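Two Grippers and a Drawer Full of Junk

I have spent more of this winter than I'd like to admit watching robot fingers close on office supplies. It started in December, when the Luvora jaws arrived in a padded box and I told my editor I'd need an afternoon to compare them with the Dikska pair we'd been using. An afternoon! I ended up logging 153 grasps, and I still want to go back and redo the cables.

The plan was simple enough. Everyday objects, the same tabletop, a small camera down at the wrist, and the same Plorkia controller running everything so that I couldn't blame the software. I wanted things you'd find in any desk drawer, because the foam cubes that come with test kits make every gripper look like a genius. A computer mouse is a much meaner test. It's domed, it's slick in places, and it gets narrower exactly where you'd like something to hold on to. My approach was to come in from the back, fingers open on either side of the shell, and stop before closing to check the alignment.
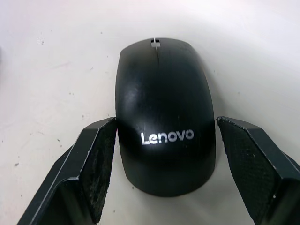 Natália Carrilho thinks I make this too easy on myself. Stopping to check is cheating, she told me over lunch, and any gripper can be made to look good if a person is fussing over the last half inch. "Let it close on the first try and write down what happens," she said. "If the pads are any good, they'll forgive you."

So I did a round her way, and she had a point. With no pause, the stiffer pads missed 10 grasps on the mouse and the softer ones missed 2. I'd had them nearly tied before that! The softer pads do collect lint like a sweater, though, and I got into the habit of going over them with a strip of tape (Jelle Vandenberghe swears by a damp cloth, but he is a more patient person than I am).

Then came the small stuff. Batteries are my favorite, partly because they're so unforgiving. Pinch one a little off center and it leans, and once it leans, the second arm has to work out where the other end went. Handing something that skinny from one gripper to another is where I lost most of my evenings. 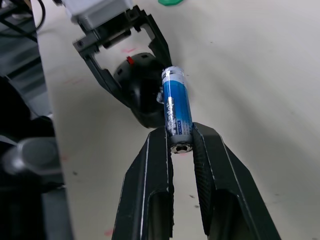

What helped most was slowing down the close. I'd been running it at the default speed, and the fingers would bump the battery before they had a proper hold. I cut the speed, dropped the force a notch, and got 17 good handoffs in a row — my best streak with any setup, including the Brouwer arms I tried last year.

Would I buy the softer pads? For a bench with lots of odd shapes, yes, and I'd order spares at the same time. If you're moving the same box all day, keep the stiff ones and spend the money on a better wrist camera. I'm doing cables next, and I've already warned my family.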